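Thumb stalls before it closes – carton into bin task

wostine_mei
7/13/26
Hand is on the arm finally. Goal is dumb simple, grab a small carton, drop it in the bin. Index and thumb work fine on the bench, but on the arm the thumb quits partway. Servo loop is 200 Hz. Running the Plevilari driver board, stock firmware. Tonights setup:

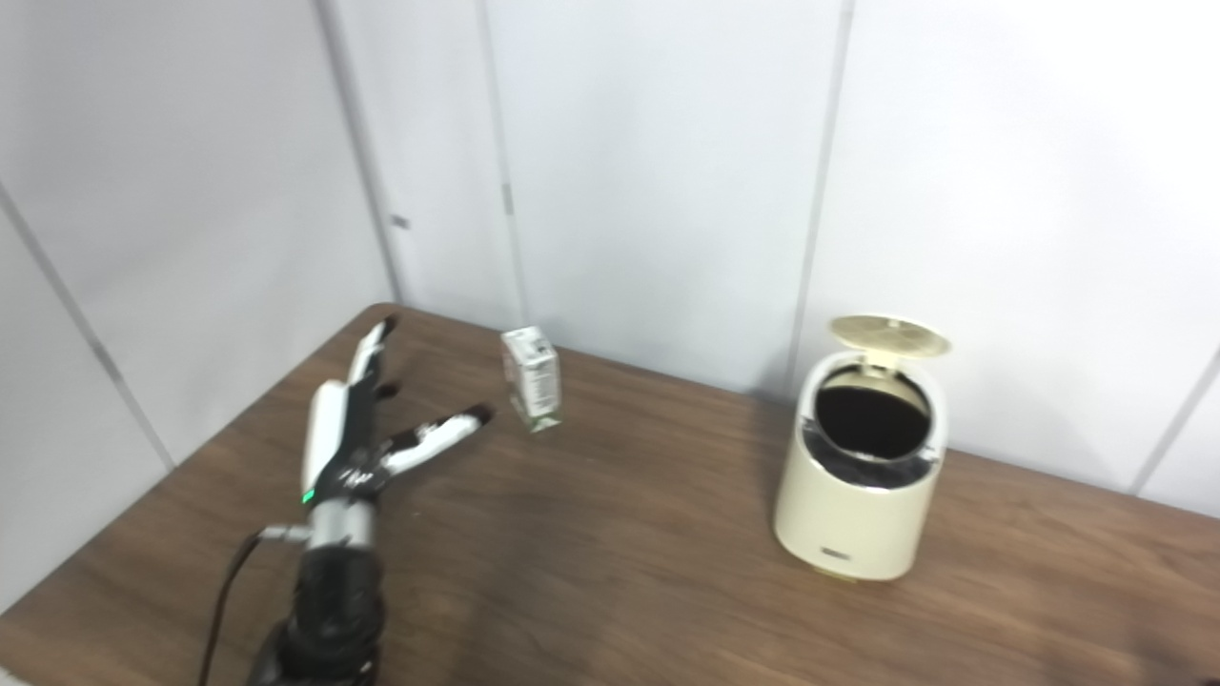
thumb out, small gap to the carton, lid up on the bin

Green light stays on the whole time so I dont think its power.

tsang284
Light means nothing, mine stays green in a brownout. Put a 1000 uF cap at the wrist and try again.

kneejoint
disagree, sounds like cable drag. does it stall with the forearm level too? I'd give that cable more slack before soldering anything

wostine_mei
Havent tried level. Will do.

tsang284
Cap is 2 minutes of work. Just do it

kneejoint
and then you never find out which one it was

wostine_mei
OK forearm level, no cap, still stalls but later in the travel?? So maybe both. Ordering caps, rerouting the cable tmrw

kneejoint
log the current first pls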